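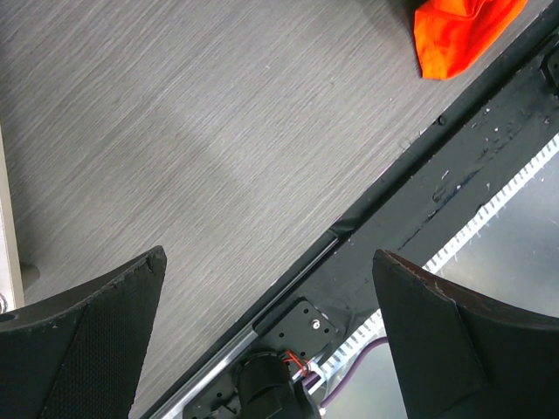
An orange-red cloth near the edge of the work table, with the gripper open. Photo: Varkard

Skarville laundry data project reaches 96 hours of recordings

SKARVILLE, December 29, 2022. The robotics company Varkard has collected 96 hours of recordings in which a robot handles clothes under human control. The recordings will be used to teach a learning system how to pick up, separate and lay down soft things, a task which machines still do poorly. The work started in September in a rented hall near the Skarville freight station and will continue into next year.

The project carries the name Zodarura. It is paid for by Varkard together with Ghiță, a family firm which sorts used clothing and sells it to second-hand shops. At Ghiță the sorting is made by hand. The firm hopes that a robot can one day take over the first step, when mixed clothes come out of the bags in one heap and must be put apart before a person can judge them.

"A box is always the same box," said Wakana Takeda, who leads the data collection. "A pair of shorts is a different object every time you drop it. We can't write down rules for this. So we show the robot many cases and we let the system find what they have in common."

To make one recording, an operator sits next to the table and guides the robot with a pair of hand controls. The robot follows the movement. A small camera near the gripper records what is in front of the fingers, and the computer saves the position of the arm and the opening of the gripper together with the video. When the operator thinks the task is done, he or she presses a pedal and gives the recording a mark: good, usable or failed. Then the clothes are thrown again on the table and the next recording begins.

Failed recordings are kept also. In the first weeks the team deleted them, but Ms. Takeda stopped this practice in the autumn. She explained that a system which has only seen good grasps does not know what to do when the cloth slips out, and that the operators often correct a bad grasp in a way that is worth learning from.

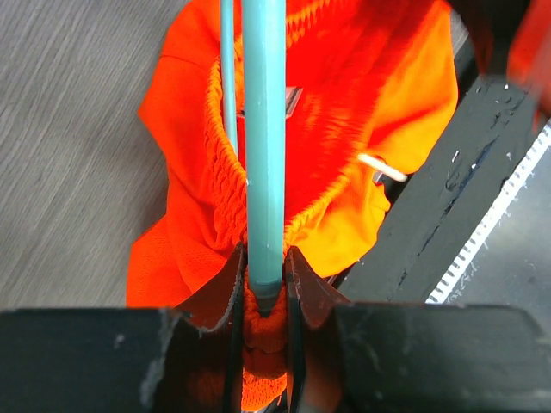

The gathered waistband of an orange mesh garment between the gripper fingers. Photo: Varkard

Thin sportswear is at the moment the subject of most discussion in the hall. According to the team, mesh fabric is light and folds in many layers, and the camera sees partly through it, so it is difficult to judge where one layer finishes and the next begins. An elastic waistband gives the fingers something thicker to hold. Several operators found this by themselves and began to search for the waistband first, before any other part.

This has brought a small problem of its own. If all operators take the garment by the same place, the system will learn only this place, and it will be lost when the waistband lies underneath. Ms. Takeda has therefore asked the operators to begin one part of their recordings at a hem or at a loose fold, also when it takes longer. The instruction is written on a sheet beside each seat. She admits that it is not popular.

"They are proud to be fast, and I ask them to be slower," she said. "I understand that they don't like it. But I can already see it in the numbers when a shift forgets the sheet."

The collection has now 16 trained operators. Most of them work in shifts of four hours, with a break after every 52 recordings. This number was agreed with the operators in the second month, when some of them complained of tired wrists. Before that there was no fixed break, and the quality of the recordings went down toward the end of the shift, which could be seen in the share marked as failed.

New operators need two days before their recordings are counted. On the first day they only move the arm over the table and practice to open and close the gripper at the right height. A common mistake is to press the fingers too hard against the surface. Another is to close them too early, above the fabric, when the view from the camera makes the cloth seem nearer than it is.

The clothes come from Ghiță's own stock, from bags which could not be sold. They are washed before use and changed each week. The operators may also put other things between the clothes if they wish, and they are asked to do so in a part of the recordings. In real bags from the collection points there is seldom only clothing, the firm says, and the sorting staff have found pens, cutlery and toys in them. 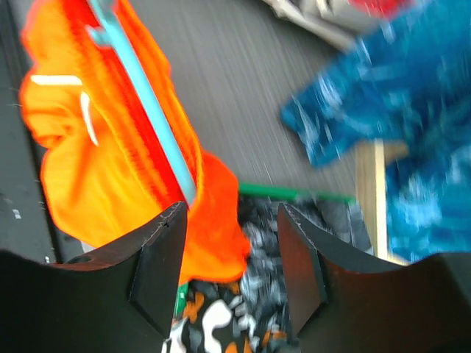 Orange, blue-patterned and camouflage fabrics share the table with a thin green stick. Photo: Varkard

Mixed tables take more time than single garments. The operator has to decide what to take first, and the decision is part of what the system should learn. Two experienced operators will often choose differently with the same heap, and the team does not try to make them agree. Both versions are kept with the same mark.

Blurred video is a second subject on which the opinion has changed. When the arm moves quickly, the fabric becomes unclear in the picture while the fingers, which move together with the camera, stay rather sharp. The engineers at Varkard wanted at first to remove such parts. They are now left in, as the finished system will have to work with the same camera and will meet the same blur.

How much material is needed, the company cannot yet say. A first version of the system was trained in the autumn with only a small part of the recordings. It could move to a single garment and close the fingers on it, but with more garments on the table it often took two together and did not notice. A new training will begin when the present group of recordings has been checked by hand. The checking is slow, and Ms. Takeda is looking for two more persons for this work.

Ghiță has not decided whether it will put a robot in its sorting hall. A spokesperson for the firm said that it wants first to see a test with unsorted bags, on its own tables and under its own lights, and that the test has no date. No jobs are affected by the project for now, the spokesperson added.

Varkard plans to move to heavier clothes in the next part of the collection, beginning with jeans and winter jackets. Persons in Skarville who are interested in work as an operator can apply at the company's office. Experience with robots is not required, but applicants must be able to sit at the controls for a full shift and will be asked to do a short trial at the table.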